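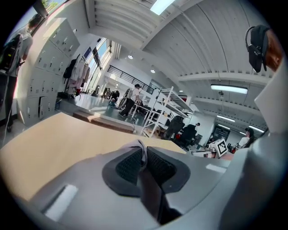 Photo: Hannelore Hellwig

Cloth Work
by Hannelore Hellwig
February
7 min read

The count on the board said 135 when Quiroga came in, and it had to say 2000 before the end of the month.

She hung her coat on the rack with the white ones and took a gripper from the shelf. It was gray and heavier than it looked. She had been at it five days and her thumb had a groove in it from the trigger.

"Same cloth?" she asked.

"Same cloth," Postine said. He already had his headphones on. He listened to radio plays while he worked and claimed it kept his hands slow.

An example went like this. You dropped the cloth on the table so that it fell however it wanted. You pressed the pedal to start. You found a corner, closed the pads on it, lifted, found the next corner, and folded until you had a square. Then you pressed the pedal again and shook the whole thing out. If you touched the cloth with your bare hand, the example was thrown away. If you talked to it, that was allowed.

The learning system was called Cusier. It ran in another building, and Quiroga had never seen it do anything. At night it took in the day's examples, and in the morning a sheet came back with remarks. The remarks were short. Too fast. Pads closed early. Left corner missed, recovered, good.

"It likes it when I miss," she said, reading.

"Of course it does. How else is it going to learn to pick one up again?"

So she tried missing on purpose. She did nine that way before lunch. She let the corner slide out, waited, and went back for it. The next morning the sheet had one remark against all nine of them. Staged.

She showed it to Postine. He took one side of the headphones off his ear to read it.

"How does it know?" she said.

"You waited too long, probably. When you really drop something you go right after it."

She thought about her father, who had worked the folding line at the Hernari laundry for most of his life. He could do a bedsheet alone, which was supposed to take two people. She had asked him once to teach her. He had slowed down to show her and then he couldn't do it at all. The sheet went on the floor. He laughed and did it again at full speed, and she learned nothing, or thought so.

That afternoon she stopped looking at her hands. She looked out at the trees and let the gripper go where it went. Some of the folds were bad. One came out as a sort of envelope. Twice the cloth got away from her and she had it back between the pads before she knew it was gone.

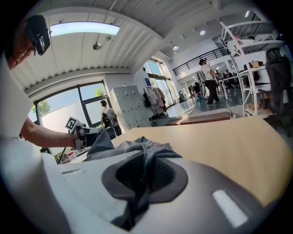 The Other Side of the Table

In the second week they were paired up. Two people, two grippers, one cloth. The instructions said no speaking and no nodding. Each of them was to watch only the cloth.

Postine took the window side. He was tall and leaned in too far, and their grippers knocked together and the cloth slid down in a heap.

"Sorry," he said.

"That's talking."

They did it over. By three o'clock they had stopped knocking. She would pull and feel him pull back a little, and that meant he had his corner. When the pull went soft she let go -- and he would have it. Neither of them could have said who was going first.

The sheet the next morning had a question on it. It had never had a question before. Example 9, it said. Who decided?

Postine read it and handed it back. "What do we put?"

There was a line under it for an answer. Quiroga uncapped a pen and stood there a while. Then she put the pen in her pocket, dropped the cloth on the table and picked up her gripper.

"Get your corner," she said.

He pressed the pedal.

Get new stories by email once a month. Enter your address to subscribe. You can unsubscribe at any time.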